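Nightstand drawer blocked by basket on the floor. Move the basket or the nightstand?

Posted by Haruna Sekiguchi in Bedrooms & Storage
41 views this week

I have a small white nightstand with one open shelf, one drawer under it and a round dark knob. It has no legs, so the bottom edge sits flat on the floor. I keep a red plastic basket next to it for odds and ends that end up in the bedroom. The drawer is low, and if the basket drifts in front, the drawer hits it after a couple of inches.

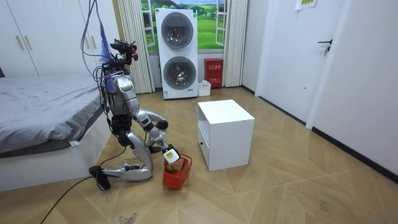

The bed is on the other side, so I don't want to lose much walking space there. Floor is a wood-look pattern laid on the diagonal. I measured 14 inches of clearance needed for the drawer fully open. Is there a standard way to lay this out? Second problem is gray scuffing on the floor near the basket. Mopping with plain water did nothing.

109 people found this useful | Share

Vasco Baptista

Measure the drawer travel from the face of the cabinet, then add the depth of your knuckles on the knob. Mark that distance with painter's tape. The basket goes outside the tape, on the side away from the bed.
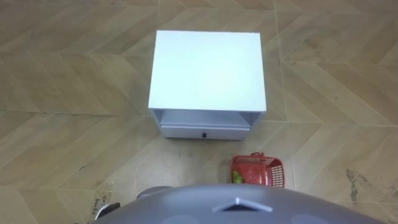

Check the knob position too. A single centered knob on a wide drawer will rack if you pull it from one side, so you need to be able to kneel square to it. If the cabinet is turned at an angle, the clear area turns with it. Re-tape after any move.

The open shelf is easier to reach than the drawer. Put daily items there and the problem mostly goes away. A basket 11 inches long or less may fit on the shelf with the handle folded, but measure the opening height first. 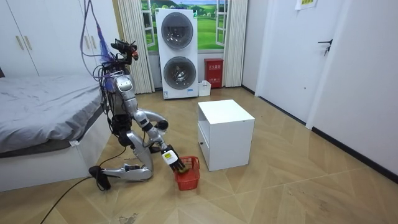 Red basket on the floor, close to the nightstand.

Comments (2)
Haruna Sekiguchi: Taped it Monday. The shelf opening is too low for my basket.
Vasco Baptista: Then keep it on the floor, past the tape.

Daichi Iwasaki

Get rid of the basket. Problem solved. I had one from Kusgate and it only collected junk.

Share | 0 comments
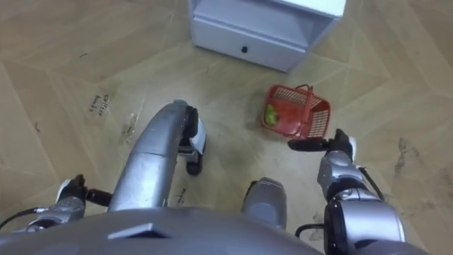 Hye-jin Bang

On the scuffs: dark smudges on light wood-look flooring are often surface transfer and plain water won't lift them. Try a damp melamine sponge with light pressure on a hidden spot. If the sheen changes, stop and use a neutral floor cleaner. Stick felt pads under the cabinet before you slide it again. An open-lattice basket also lets grit and crumbs through, so line it with a cut piece of shelf liner. Don't store produce in it without one.

Share | 3 comments

Related
Felt pads or rubber feet under a legless cabinet
Drawer knob keeps working loose
How much space to leave between bed and nightstand
Removing gray marks from textured flooring
Liner for lattice baskets, what thickness?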